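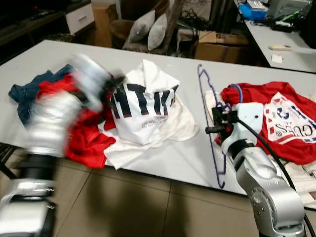
Denim, something red, a white t-shirt. Laundry, in short.

Groritz heated airer, the tall one with the cover. Bought in June, own money, $384 delivered. Writing this fast, kid's asleep, forgive the spelling.

Short version if you're standing in the shop with your phone out: good on thin stuff, slow on jeans, cover is worth having, wheels are rubbish. Would buy again, probably on sale. Longer version follows.

Why we got it. Flat on the shady side of the building, no dryer, balcony faces a brick wall. Winter washing took forever and the bedroom smelled like a wet dog. Had a plain wire rack before that, a Jonlow, cheap, fine in summer. In winter it just held damp clothes up off the floor for days. Looked at proper dryers but the laundry is a cupboard and the strata won't let us put a vent through the wall. Looked at condenser ones too. Couldn't fit the door open. So, airer.

Setup. Comes nearly in one piece. Legs fold out, shelves drop down, click the braces in. The instructions are a single sheet with drawings and no words, and the drawing for the top brace is upside down I'm fairly sure. Did it wrong, undid it, did it the other way. After that it's easy. Folds flat enough to go behind the couch, which is where it lives.

Cord is short. Really short. Ours only reaches if the airer is hard up against the bookcase, and the manual tells you not to use an extension lead, so that decided where it goes. Measure your power point first.

Noise: none. It's just warm bars. No fan. The ones with a fan dry quicker by all accounts but I sat next to one at Areeba's place and it hums the whole time. We're in a small flat and the airer is in the living room, so quiet won.

Now how it dries. T-shirts, undies, school shirts, thin socks – hang them at bedtime, cover on, dry by breakfast. That's on the low setting too. Polyester stuff even faster. Netball bibs are done in no time. Towels are in between. The old thin ones are fine, the thick ones from my mother in law need turning over and a bit of patience.

Jeans. Right. Jeans over one bar get a dry stripe where the bar is and stay cold and damp everywhere else. First pair took nearly eight hours and the waistband still wasn't done. Pockets were the worst. What works better is hanging them by the hem so they drape over a couple of bars, pockets pulled inside out, and not letting anything else touch them. Still slow. If your house is mostly denim and hoodies this isnt your gadget, get the fan type and put up with the hum.

Same for anything with a thick hood. The body dries, the hood doesnt, you put it away thinking it's dry and then there's the smell again. Check the hood. Check the seams under the arms as well.

The cover. Zips down the front, drops over the whole thing like a tent. I thought it was a gimmick. Did a load with and a load without and the difference is big, the air in there gets properly warm. Zip catches near the bottom though, there's a flap that folds into it every single time. Might sew it back. Might not.

With the cover on all the damp has to go somewhere and where it goes is your windows. We had water running down the glass the first week. Crack a window a little, or run the dehumidifier if you've got one. We have an old Shaikh one that Junaid passed on, loud but it works, and having the two going together is the real answer I think. Washing dries quicker and the windows stay clear. Costs more to run though, so I only do it on sheet day.

Sheets, while I'm on it. Fitted sheets are a pain. You fold it over the top and half of it ends up stacked in layers, and the middle layers stay wet. Have to refold it partway through. I put it on after dinner, refold before bed. Pillowcases no trouble.

Running cost. Didn't put a meter on it, sorry, people always ask. Power bill for the quarter went up a bit on last winter, but we also had the heater going more, so make of that what you like. It has a timer, a plain dial, clicks round. Use the timer. Easy to forget it's on when it makes no noise.

Heat is gentle. Can rest your hand on the bars, not for ages but you won't jump. Fine with delicates so far. One wool jumper laid flat over the top shelf, came out the right size, no bar marks. Cotton tees do get a crease line where they sit on the bar, quite a sharp one if they were hung straight out of a fast spin. Shake them first, really snap them, and hang by the bottom hem so the crease lands somewhere you can tuck in. Or use hangers. The two ends of the top shelf take a hanger nicely, and shirts done like that hardly need ironing.

Which brings me to overloading. The box says it takes a full load. It does if you don't want any of it dry. Leave gaps. I do half a machine's worth and it works, and I've started washing smaller loads more often, which is its own annoyance. Bright things away from pale things too, for the first few washes at least. Damp cotton pressed up against damp cotton on a warm bar is a great way to get pink school shirts. Ask me how I know.

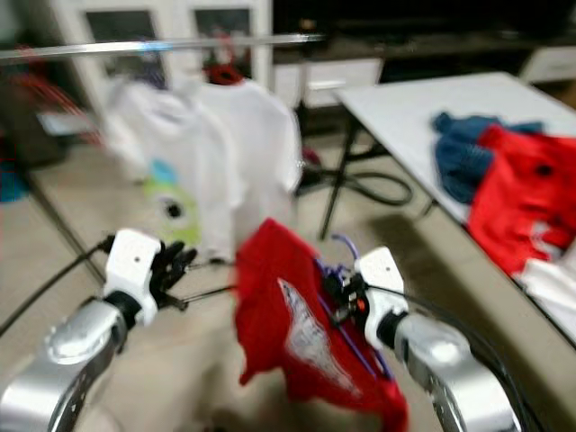 Uzma reckons I'm being too hard on it over the jeans. She has had the same model for two winters and says an extra spin before they go on sorts most of it out, and that I should stop blaming the airer for a lazy washing machine. Tried it since. She's partly right. An extra spin knocks a good bit off the time, the waistband is still last to go. So half a point back for that.

Wheels. Two wheels, other two legs are just plastic feet, so you tip it and drag it like a suitcase. Loaded up, it wobbles and the shelves want to unclip. One wheel has already gone wonky on the carpet edge. For this money I'd want four that lock. Farzana put her old office chair castors on hers, looks ridiculous, rolls beautifully.

Cleaning. Wipe the bars, that's it. Unplugged and cold obviously. There's a bit of lint on the bottom shelf after a while. Cover says hand wash only. Havent washed it yet.

Customer service. Emailed about the wheel. Reply came next morning, polite, asked for a photo and the receipt. Sent both. New wheel is "on its way". Will update if it turns up.

Other ones I looked at: the Dodow with the wings, cheaper, wider, no cover, needs the whole floor. Amna has it in a proper laundry room and loves it. Wouldn't fit us. And there are no-name ones online that look identical to the Groritz for a fair bit less, but I couldn't find any safety mark in the listing and this thing runs overnight while we're asleep, so no thanks.

Good: quiet, gentle, cover, folds flat, shirts.
Bad: jeans, short cord, wheels, the zip, wet windows if you're not careful.

Giving it a 7. Plus the half from Uzma, so 7.5.

Edit: wheel came. Wrong size. Have emailed again.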